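Stumgate 邮件插件：同一封简报有人收到两遍，有人标题是乱码（已解决，留个记录）

阅读时间 12 分钟
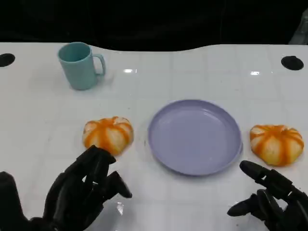 为什么同一封简报，有的顾客会收到两遍？

发送任务的锁在半小时后自动过期，而七月这一期每一批要发 40 分钟，后启动的任务就把同一批名单又从头发了一段。把锁的有效期调长，再改成每发一封就记一封，重复就没有了。

好，结论先放在前面，赶时间的朋友可以直接翻到“最后改了什么”。下面是我按工单往来整理的过程，有点啰嗦，绕了不少弯路，有几段纯粹是我自己犯傻，也一起留着吧，万一有人正好也在同一个坑里呢！

先说环境

我和 Cleiton Batista 一起开一家二手乐谱小店，叫 Quintana，主要在网上卖，钢琴谱最多，室内乐分谱也收一些（缺一份中提琴的那种四重奏，最难卖，也最占地方）。网站放在 Rendar 的虚拟主机上，商店程序用的是 Stumgate，每月的简报走 Stumgate 自带的邮件插件，再通过 Hivix 的中继发出去。我们在 Hivix 买的是小套餐，名单最多 3,000 人，够用，还没碰到顶。

插件的工作方式是这样的：后台建好一期简报，点“排入队列”，主机上的定时任务每隔五分钟叫醒它一次，它从名单里取出还没发过的人，每批 1,000 个，一个一个发。发完一批，下次醒来再取下一批。很朴素，用了好几年，我都快忘了它的存在。

第一条：顾客来信

七月的简报是上午发的。到了中午，我在收件箱里看到第一封回信，是一位买过很多舒伯特的老顾客，语气很客气，说“同样的信收到了两封，你们是不是特别想卖那套奏鸣曲”。我当时还笑了一下，心想大概是他用两个邮箱订阅过，转发到了一起。去后台一查，只有一个地址。

然后第二封、第三封就来了。有一位直接在信里写“请把我从其中一份名单上删掉”，问题是我们只有一份名单啊！

更头疼的是，还有一位顾客发来的是另一种毛病：简报只收到一遍，但标题中间有两个字变成了菱形问号，后面的字倒是好好的。我把这两件事混在一起想了整整一个下午，觉得它们肯定是同一个原因，结果白费了很多时间。它们没有关系，只是凑巧赶上了同一期。

第二条：我先怀疑名单

最先想到的当然是名单里有重复的人。Stumgate 允许顾客在结账时勾选订阅，也允许在首页底部填地址订阅，两个入口写进同一张表。我怕有大小写不同的地址，或者末尾多了空格，就把名单导出来，全部转成小写，去掉首尾空格，再排序比对。

名单里没有重复的地址。

我不死心，又想会不会是有人用了带加号的别名，就是 @ 前面加一截的那种写法。确实有几位这样订阅的，可他们都不在投诉的人里面。这条路到此为止。顺手倒是清掉了几个明显打错域名的地址，也算没白忙。

第三条：再怀疑是 Cleiton 点了两下

对不起，Cleiton。我真的问了他一句：“你是不是把排入队列那个按钮点了两下？”他说他只点了一下，而且点完就去给一批旧谱子拆订书钉了，根本没再碰电脑。（旧谱子的订书钉会生锈，锈会往纸里走，收进来的第一件事就是拆钉子，改用线缝。跟本工单无关，但我每次都想提醒大家！）

后台的操作记录证明他没说谎，那一期只有一条入队记录。我还在自己的测试站上故意连点了几下，插件会弹出“该期已在队列中”，第二次点击不起作用。所以也不是按钮的问题。

第四条：给 Hivix 开工单

到这一步我觉得应该是中继那边的事了。邮件协议里有一种情况很经典：我们这头把信交出去，对方收下了，但确认的那句回应在路上丢了，我们这头以为没送成，于是再送一遍。我把这个想法写进工单，还挺得意的，觉得自己很懂。

接单的是 Gervásio Dantas，回得很快，也很直接。他的原话大意是：

“如果是重传，两封信的 Message-ID 应该相同，时间间隔也取决于你的重试设置。请从收到重复邮件的顾客那里要两封信的完整邮件头，不要截图，要原文。”

我就去问那位买舒伯特的顾客。他说不知道什么是邮件头，我写了一份怎么在网页邮箱里点“显示原始邮件”的说明给他，他照着做了，真的非常感谢。两封信拿到手，Message-ID 完全不同，发送时间刚好差了半个小时多一点。

Gervásio 看完回复：“两封都是你们的服务器各自生成、各自提交的。我们这边收到两次提交，就投递两次。问题在提交之前。”

行吧，球又回到我脚下了。不过这个“半个小时多一点”是整件事里最有用的一条线索，可惜我当时没有马上看出来，还去查了主机的时区设置（时区没问题）。

第五条：谁收到了两遍？

我换了个思路，不看信，看人。请 Gervásio 帮我导出了那天我们账户的提交记录，把收件地址出现两次的挑出来，再和后台的顾客编号对上。

一开始我只对了前面一部分，发现全是老顾客，编号很小，都是开店头一年来的。我就想，是不是老数据有什么特别？当年换过一次商店程序，老顾客的资料是导入进来的，也许导入时留下了什么隐藏字段。我为这个又翻了一晚上数据库，连表结构都打印出来贴在墙上了。

后来把剩下的也对完，才看到新顾客里也有一段连着的，而且位置很规律：每一批名单的开头那一段重复，后面的不重复。也就是说，第一批的开头收到两遍，第二批的开头也收到两遍，每批都这样。跟新老顾客没关系，跟在这一批里排第几有关系！

到这里终于有点意思了。像是有两个人在读同一份名单，第二个人从头念起，念了一会儿又停了。

第六条：看 Rendar 的进程日志

Rendar 的控制面板里可以下载定时任务的运行日志，默认只保留几天，所以如果你也遇到这种情况，请先把日志存下来再慢慢想。我差点就错过了。

日志里写得很清楚（时间我只留相对的，方便看）：

第 0 分钟：任务 A 启动，取得锁，读取第一批名单
第 5 分钟：任务启动，发现锁，退出
第 10 分钟：任务启动，发现锁，退出
（中间都一样，略）
第 30 分钟：任务 B 启动，提示“锁已过期，清除”，取得锁，读取第一批名单
第 40 分钟：任务 A 完成，第一批全部标记为已发送
第 40 分钟：任务 B 提示“收件人已标记，跳过”，随后退出

看到“锁已过期，清除”那一行，我在椅子上喊了一声，Cleiton 从里屋跑出来以为我把茶打翻了。

原理是这样：插件开始干活时会写一个锁文件，意思是“我在忙，别的任务别进来”。为了防止程序中途崩掉、锁永远留在那里，作者给锁加了半小时的有效期，过了就当它是废锁，后来的任务可以清掉。这个设计本身挺合理的。可是插件又偷了个懒，“已发送”的标记要等整批发完才一起写进数据库。于是 B 进来的时候，第一批的人在它眼里全都还没发过，它就从头开始发。等 A 发完，把标记一口气写进去，B 在发每一封之前会查一下标记，查到了就跳过。所以重复的只有 B 单独忙活的那一段，正好是每一批的开头。

那位老顾客的两封信差半个多小时，也对上了。

第七条：那为什么以前没事？

这个问题是 Cleiton 提的，问得好，我本来都准备收工了。

答案是附件。以前的简报只有文字和几个链接，一批很快就发完了，从来没碰到过半小时这条线。七月这期我一时高兴，附了一份试读的 PDF，是一首小曲子的头几页，扫得很清楚，也就是说文件很大。每封信都要带着它走一遍，发送速度就慢下来了，一批拖到了 40 分钟。

我拿测试站验证过：把附件去掉，同样的一批，半小时之内能发完，锁不会过期，没有第二个任务进来。把附件加回去，问题马上重现。能稳定重现的毛病就不可怕了，真的，我当天晚上睡得特别好。

第八条：标题乱码，另一回事

说回那两个菱形问号。这个我自己没查出来，是 Gervásio 在看邮件头的时候顺便指给我的，他在回信末尾加了一句：“你们的标题编码有问题，跟重复投递无关，但建议修。”

邮件标题里的中文不能直接放，要先编码，一行放不下时得拆成几段。规定是每一段必须由完整的字符组成。我们装的这个版本的插件，是先按字节数把标题切开，再分别编码，而一个常用汉字在 UTF-8 里占三个字节，切的那一刀要是落在字的中间，就成了前一段末尾留半个字，后一段开头又是半个字。

有些邮件程序比较宽容，会先把几段拼起来再解码，看着一切正常。有些则老老实实一段一段解，于是在接缝处出现问号。这就解释了为什么大多数顾客看不出毛病，我自己的邮箱里也看不出来。七月的标题又特别长（我把作曲家、曲名、出版社全塞进去了，怪我），以前的标题短，一段就放得下，没有接缝。

所以两个毛病的共同点只有一个：都是我在七月这期里多塞了东西才冒出来的。哈哈。

最后改了什么

1. 在插件的配置文件里把锁的有效期从半小时改成三小时。对我们这种规模来说，就算真的崩了，等三小时再恢复也没什么大不了。

2. 打开“逐封记录”选项。它藏在 Stumgate 后台的“高级”页最底下，默认关闭，说明文字写的是“可能影响性能”。我测下来几乎感觉不到差别，不知道为什么不默认打开。打开之后每发出一封就写一次标记，哪怕锁出了问题，重复的范围也会小很多。

3. 附件不再随信发送，改成在信里放链接，文件放在网站上。想看的人点开看，不想看的人也不会被塞一个大文件。有一位顾客后来告诉我，她的邮箱空间早就快满了，听得我很不好意思。

4. 插件升级到新版，标题改成按完整字符切分。升级前请先备份模板！我没备份，页脚的退订说明被换回了默认的，幸好发之前看了一眼测试信。

5. 定时任务还是每五分钟一次，没动。Gervásio 建议可以放宽，我试了一下觉得没必要，锁好好工作的时候，多醒几次无所谓。

改完以后我建了一期只有文字的小通知，向大家道歉，顺便说明原因。发之前我特意在测试站上用慢速模式跑了一遍，每封之间硬塞了几秒延迟，让一批远远超过半小时，看锁还在不在。锁在，没有第二个任务进来。正式发出后，再从 Hivix 拉提交记录，没有重复的地址。

道歉信的回信比平时卖谱子的简报还多，有人说收到两遍也没关系，有人趁机问那首小曲子的完整谱子还有没有（有的，还剩一份，后来卖给他了）。

还没弄明白的一点

Rendar 的日志里，第二批开始时有一行“读取名单耗时过长”的警告，只出现过一次，之后怎么试都没再见到。我开了一张单独的工单问主机那边，目前的答复是当时同一台机器上负载较高。我先接受这个说法，如果下个月又出现，再回来补充。

给同样用这个插件的朋友留一个快速判断的办法：找一位收到两遍的收件人，看两封信的 Message-ID。一样的话，多半是传输途中重送，去找中继。不一样的话，别去烦中继了，先看自己这边的定时任务日志，搜“锁已过期”。

工单状态我已经改成“已解决”，标题乱码那张也一并关了。谢谢 Gervásio 的耐心，也谢谢 Cleiton 没有因为我怀疑他点了两下而生气（他让我去拆了一下午订书钉作为补偿）。

2 条评论 · 40 次分享

相关条目
Stumgate 升级后邮件模板恢复默认，怎么找回
Rendar 定时任务日志保留多久，如何自动下载
Hivix 提交记录导出为表格时地址栏为空
简报里的退订链接点开是空白页
结账页勾选订阅后没有收到确认信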